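4. Looking after the gray work mat

If you skipped ahead from Section 3 because your mat already looks dusty, welcome, you're in good company. Mine picks up pale specks within a day of being put down, and I've stopped fretting over it. A full clean takes me 17 minutes, and most of that is standing back and letting it dry.

You'll need the soft brush from the Praltano kit, two lint-free cloths, a bowl of lukewarm water and a drop of plain dish soap. Leave the scented stuff in the cupboard (I learned that one with a lemon spray, and the mat smelled like a candle shop until April).

1. Clear everything off the mat. Small parts love to hide along the edges, so lift each side and check underneath.

2. Brush it dry first. Start at the far edge and pull toward you in long, light strokes. If you scrub in circles you'll just push the dust down into the surface.

3. Turn the mat a quarter turn and brush it again.

Note: Those little whitish flecks come in two kinds. Some are loose dust and will brush right off. Others are dried residue, and they'll still be there after step 3. Run a fingertip over one - if it feels raised, it's residue, so carry on to step 4. If it feels perfectly flat, it may just be part of the mottling, and you can leave it alone.
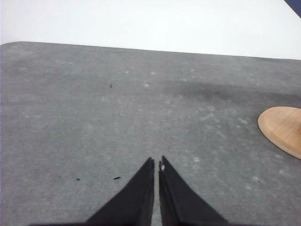

4. Dampen a cloth and wring it out hard. You want it barely wet. Lay it over the stubborn patches for a minute or so, then wipe in one direction.

5. For a dark smudge, put one drop of soap on the damp cloth and dab from the outside in. Go over it again with clean water afterward. Raelene Tamihana, who wrote the first version of this guide, swears by doing this twice, and she's usually right.

6. Wipe along the edges and around the rounded corners. Grime builds up there and you won't notice until you set the mat on something white.

7. Let it dry flat, with nothing on top.

Caution: Never dry the mat with a heat gun or hang it over a radiator. The corners curl up, and once they've curled I haven't found a way to get them flat again. Keep solvents off it too.

Note: Uneven color is fine. The gray drifts lighter and darker with use, and no amount of cleaning will make it one even shade again. I'd only replace a mat when it's torn, or when parts start sliding around on a shiny spot. The replacement is part 162 in the Dalteck list, and it comes rolled, so give it a night under some heavy books before you use it.

When the mat is dry, put it back with the rounded corners facing out and go on to Section 5 to set up the parts trays.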